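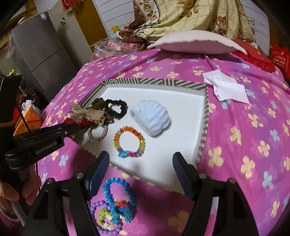 야밀라 아마라싱헤(Jamila Amarasinghe) 님께

코디카라(Kodikara) 재단 지원 사업 중간 보고
과제명: 드룰룸(Drullum), 지역 방송 정정 보도 추적

안녕하세요, 야밀라 님. 지난번 통화 때 "표만 빼곡한 보고서는 읽다가 졸아요"라고 하신 말씀을 곧이곧대로 받아들여서, 이번에는 표는 전부 별첨으로 빼고 본문은 그냥 말하듯이 썼어요. 재단 양식에 있는 항목은 다 들어 있습니다. 순서만 제 마음대로예요.

지금 어디까지 왔나

제일 큰 소식부터요. 반다르드(Bandard) 권역에서 저녁 뉴스와 아침 시사 프로그램을 내보내는 방송사 아홉 곳의 녹화와 녹취가 이제 매일 돌아갑니다! 신청서에는 "사업 전반기 안에"라고 써 놓고 속으로는 꽤 불안했거든요. 특히 아침 라디오 두 곳은 다시듣기를 며칠 만에 내려 버려서, 초반에는 제가 새벽에 알람 맞춰 놓고 직접 녹음 버튼을 눌렀습니다. 지금은 자동으로 받아지고, 저는 그 시간에 잡니다.

지금까지 모인 건 약 3,000꼭지예요. 꼭지라고 하면 앵커가 다음 소식으로 넘어가기 전까지 한 덩어리를 말하는데, 이게 생각보다 애매합니다. 기자 리포트는 자르기 쉬운데 대담은 진행자가 화제를 슬쩍 바꾸는 지점을 잡아야 해서요. 지난달에 이 기준을 한 번 고쳤고, 그 전에 자른 대담은 처음부터 다시 잘랐습니다. 작업 일지에 시간이 확 튀는 주가 있는데 그게 그거예요.

정정 쪽으로 가면, 방송사가 스스로 틀렸다고 말한 경우를 60건 찾았습니다. 이 숫자를 많다고 봐야 할지 적다고 봐야 할지는 아직 말씀 못 드리겠어요. 전체 오류가 몇 건인지를 모르니까요. 그걸 알아내는 게 후반기 일이고, 솔직한 심정으로는 여기가 제일 겁나는 부분입니다. 다만 내용 면에서는 벌써 재미있는 게 보입니다.

먼저 화면 정정과 말로 하는 정정이 완전히 따로 놀아요. 이름이나 직함 표기가 틀리면 다음 날 자막으로 한 줄 나갑니다. 날씨 나가는 동안에요. 그런데 출연자가 생방송에서 사실이 아닌 말을 하고 진행자가 그냥 넘어간 경우는 정정 자체를 거의 못 찾았어요. 제가 못 찾은 건지 안 한 건지 구분하려고 다음 방송분, 홈페이지 공지, 방송사 공식 계정까지 뒤지는데, 이 세 군데를 다 보는 데 한 건당 시간이 꽤 듭니다. 그래도 이 절차는 줄이고 싶지 않습니다. "정정 없음"이라고 적는 건 상대에게는 무거운 말이잖아요.

그리고 다시 부르는 문제. 원래 신청서에는 없던 항목인데 욜란타(Jolanta Śliwiński)가 꼭 넣자고 해서 넣었어요. 방송에서 한 말이 사실과 다르다고 확인된 출연자가 같은 프로그램에 또 나오는지, 나온다면 그때 진행자가 앞의 말을 언급하는지를 보는 겁니다. 지금까지 그런 재출연이 18건 있었고, 진행자가 먼저 그 얘기를 꺼낸 건 손에 꼽습니다. 정확한 수는 두 사람이 따로 분류한 결과가 맞아떨어진 다음에 말씀드릴게요. 지금 저랑 욜란타 판정이 몇 건에서 갈려 있어서요. 저는 "지난번에 논란이 좀 있었죠?"도 언급으로 치자는 쪽이고, 욜란타는 무엇이 틀렸는지를 말하지 않았으면 언급이 아니라는 쪽입니다. 쓰다 보니 욜란타 말이 맞는 것 같기도 하네요.

방송사들 반응

아홉 곳 모두에 편지를 보냈습니다. 무엇을 녹음하고 있고 무엇을 셀 건지, 결과를 공개하기 전에 해당 부분을 먼저 보여 드리겠다는 내용이에요. 답장은 절반 조금 넘게 왔습니다. 한 곳은 보도국장님이 전화를 주셔서 한 시간 가까이 통화했는데, 처음 이십 분은 혼났고 나머지는 거의 상담이었어요. 정정할 내용을 누가 쓰고 누가 승인하는지 정해 둔 규정이 없다고 하시더라고요. 당직 데스크가 알아서 한다고요. 그래서 담당자가 휴가면 정정이 한 주 밀리기도 한답니다. 이 얘기는 인용 허락을 받지 않아서 공개 보고서에는 안 넣습니다. 야밀라 님만 알고 계세요.

다른 한 곳에서는 꽤 날 선 편지가 왔습니다. 우리가 특정 정당 출연자만 골라 본다는 주장이었어요. 출연자 전원을 같은 양식으로 기록한다는 설명과 함께 빈 기록지를 보내 드렸고, 그 뒤로는 답이 없습니다. 편지 두 통 모두 별첨에 넣었으니 읽어 보시고, 혹시 재단으로도 같은 항의가 들어오면 바로 알려 주세요. 이런 건 따로따로 대답하면 꼭 말이 꼬입니다.

저희가 틀린 것

정정을 추적하는 사람이 자기 실수를 빼먹으면 모양이 우습죠. 그래서 이번 분부터 아예 칸을 만들었습니다.

우선 시 예산 관련 발언 하나를 오류로 분류했다가 취소했어요. 출연자가 추가경정까지 합친 금액을 말한 건데 저는 본예산과 비교했습니다. 제 실수이고, 내부 기록에만 있던 단계라 밖으로 나가진 않았어요. 그 뒤로 돈이 나오는 발언은 비교한 문서 이름을 기록지에 꼭 적습니다.

또 하나는 녹취 프로그램 쪽입니다. 페섹스(Pesex)가 표준 발음은 놀랄 만큼 잘 받아 적는데, 전화 연결이 들어가면 갑자기 창작을 시작해요. "하지 않았습니다"가 "했습니다"로 나온 걸 보고 식은땀이 났습니다. 뜻이 정반대가 되니까요! 전화 인터뷰는 무조건 사람이 원음을 듣는 걸로 바꿨고, 이미 분류까지 끝난 전화 인터뷰도 다시 듣는 중입니다. 이것 때문에 인건비가 예상보다 더 나갑니다. 아래 돈 얘기에서 다시 할게요.

마지막으로 아주 창피한 것. 시민 설명회 안내문에 시작 시각을 오전으로 잘못 적어서 일찍 오신 분들이 계셨어요. 커피 사 드리고 사과드렸습니다. 정정 안내는 그날 바로 올렸고요, 날씨 밑에 한 줄로 넣지는 않았습니다.

토요일 설명회

그 설명회 얘기를 조금 더 하면요. 토요일 오후에 도서관 세미나실을 빌려서 했는데, 저는 관심 있는 분들만 조용히 오실 줄 알고 의자를 적게 놨다가 옆방에서 더 날랐습니다. 전직 라디오 작가 한 분이 오셔서 생방송 중에 출연자 말을 확인하는 게 얼마나 힘든지 얘기해 주셨어요. 작가가 검색해서 쪽지를 넣어도 진행자가 그걸 읽는 순간엔 벌써 다음 질문이 나갔다고요. 듣고 나서 욜란타랑 한참 얘기했습니다. 저희 기록지에는 "진행자가 그 자리에서 바로잡음"과 "바로잡지 않음" 두 칸뿐인데, 같은 방송 끝부분에서라도 바로잡으면 그건 꽤 큰 차이잖아요. 그래서 "방송 종료 전 바로잡음" 칸을 새로 팠습니다. 앞의 자료에도 소급해서 넣을 거예요.

반대로 답하기 어려웠던 질문도 있었어요. 어느 분이 "그래서 거짓말한 사람은 방송에 아예 못 나오게 하자는 거냐"고 물으셨습니다. 저희 과제는 그걸 정하는 게 아니라고 말씀드렸는데, 질문하신 분 표정을 보니 빠져나가는 대답으로 들렸나 봐요. 제 개인 생각은 있습니다. 부를 수는 있는데, 지난번 틀린 말부터 묻고 시작해야 한다고 봐요. 방송사는 누구에게도 마이크를 빚진 게 없고, 부르기로 했으면 그 책임은 부른 쪽에도 있으니까요. 다만 이걸 드룰룸 이름으로 말해도 되는지는 재단과 상의하고 싶습니다. 권고안을 넣을지 말지, 12월 전에는 정해야 할 것 같아요.

돈 얘기

별첨 표를 보시면 장비비는 남았고 인건비는 앞서 나가고 있습니다. 장비는 저장 장치를 새것 대신 중고로 사서 아꼈고, 인건비는 말씀드린 전화 인터뷰 다시 듣기 때문이에요. 부탁드리고 싶은 건 장비비 잔액을 인건비로 돌리는 항목 변경입니다. 총액은 그대로예요. 변경 신청서는 같이 보내 드리는데, 서식 둘째 장의 "변경 사유" 칸이 너무 작아서 글씨가 깨알 같습니다. 확대해서 봐 주세요.

출장비는 거의 안 썼습니다. 방송사에 찾아가려던 일정 중 상당수가 전화로 바뀌었거든요. 후반기에는 쓸 것 같아요. 편집 회의를 참관하게 해 주겠다는 곳이 하나 생겼는데, 반다르드에서도 제일 끝에 있어서 당일로는 못 다녀옵니다.

회계 쪽에서 지난번에 지적하신 영수증 두 장은 찾아서 넣었습니다. 하나는 욜란타 겨울 외투 주머니에서 나왔어요.

앞으로 할 일

당장은 판정이 갈린 건들을 정리합니다. 욜란타와 제가 각자 사유를 적어서 맞바꾸고, 그래도 안 맞으면 외부에서 한 분을 모셔 세 번째 판정을 받으려고요. 방송사에서 일한 적이 있고 지금은 관계가 없는 분을 찾는데, 이 동네가 좁아서 쉽지 않네요. 떠오르는 분이 계시면 소개 부탁드려요.

그다음이 전체 오류 추정입니다. 꼭지를 무작위로 뽑아서 사실 주장을 하나하나 확인하는 건데, 뽑는 방식은 초안이 나와 있고 별첨 맨 끝에 있습니다. 선거 기간에 방송된 분량을 따로 떼어 더 촘촘히 볼지가 고민이에요. 저는 떼자는 쪽인데, 그러면 평상시와 비교할 때 계산이 복잡해집니다. 재단 자문단에 통계 하시는 분이 계시다고 들었는데 초안을 한번 봐 주실 수 있을까요? 분량은 짧습니다.

공개용 검색 페이지는 시험판이 돌아가기는 해요. 방송사 이름과 날짜로 찾으면 원래 발언과 정정이 나란히 뜹니다. 그런데 휴대전화로 보면 두 글이 겹쳐서 도무지 읽을 수가 없어요. 고치는 중이고, 주소는 고친 다음에 드리겠습니다. 지금 보여 드리면 제가 부끄러워서요.

공개 전에 방송사마다 해당 기록을 보내고 두 주 동안 의견을 받는 일정은 신청서대로 갑니다. 의견이 오면 저희 판정이 바뀌지 않더라도 옆에 그대로 실을 생각이에요. 길면 링크로 빼고요. 혹시 법률 검토를 이 단계 앞에 넣는 게 나을지 뒤에 넣는 게 나을지, 다른 지원 사업에서는 어떻게 하셨는지 궁금합니다. 저는 앞에 넣고 싶은데 변호사님 일정이 빠듯해서 전체가 밀릴 수도 있거든요.

답을 주셔야 움직일 수 있는 건 항목 변경 승인하고 권고안 문제, 이 두 가지예요. 나머지는 천천히 주셔도 됩니다. 전화는 오후가 편해요. 오전에는 헤드폰을 끼고 있어서 벨 소리를 못 듣습니다.

별첨: 집행 내역표, 항목 변경 신청서, 방송사 서신 사본, 기록지 개정판, 표본 추출 초안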